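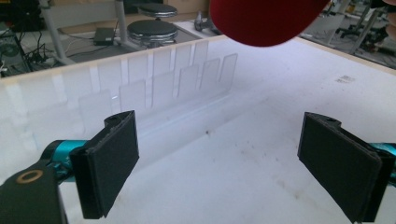

Mesa blanca, rejilla transparente y pinza abierta: el puesto de demostración.

Preguntas frecuentes sobre las demostraciones a mano
Tiempo de lectura: 2 minutos

¿Tengo que saber programar?
No. Tiene que saber coger una gorra y dejarla en otro sitio. Si lo hace desde los tres años, viene usted sobrecualificado.

¿Por qué pinza de mano y no mando a distancia?
Tenemos las dos cosas. Con el mando, la mayoría pasa la primera hora chocando contra la mesa y la segunda disculpándose. Con la pinza de mano se empieza antes, y el brazo de Jutilen, que es caro, descansa.

¿Cuántas demostraciones hacen falta?
Para la tarea de las gorras pedimos 400 por persona. Danjuma Uzor lleva 1113 y ya abre los armarios de su casa con dos dedos.
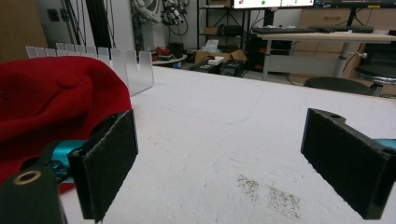 Almohadillas oscuras en los dos dedos y tela roja junto al soporte acrílico.

¿Las almohadillas se cambian?
Sí, cuando la pelusa empieza a tener personalidad propia. Hay repuestos en el cajón de Lasberg. Apunte el cambio en la hoja; el modelo nota la diferencia y Rakiya Onuoha también.

¿Puedo corregir con la otra mano?
No. Ni empujar, ni alisar, ni «solo un toquecito». El robot aprenderá que las prendas se alisan solas y luego habrá que darle la mala noticia.

¿Y si se me cae el objeto?
Termine el intento, márquelo como fallido y siga. Los fallos también se guardan. Los suspiros no, aunque el micrófono de Fashola los recogió durante todo junio.
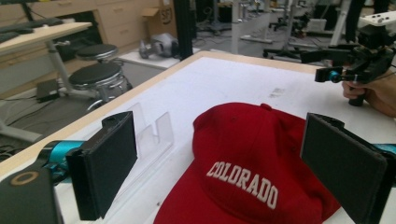
Gorra con la palabra COLORADO, visera hacia el fondo; a la derecha, otra pinza de mano.

¿Importa hacia dónde mira la visera?
Importa variarla. En la primera tanda grabamos 299 intentos con la gorra en la misma postura y obtuvimos un robot excelente para esa postura.

¿A qué velocidad debo moverme?
A la de alguien que ordena su casa sin visitas en camino. Si tarda más de 27 segundos en una gorra, respire y repita.

¿Me darán un certificado?
Rakiya puede imprimirle uno. Lleva una errata en el título desde la primera edición.

Artículos relacionados
- Calibrar la pinza antes de empezar
- Control remoto: primeros choques
- Cómo etiquetar un intento fallido
- Guía de objetos blandos de Vondorham

Contacto | © Vondorham | Volver arriba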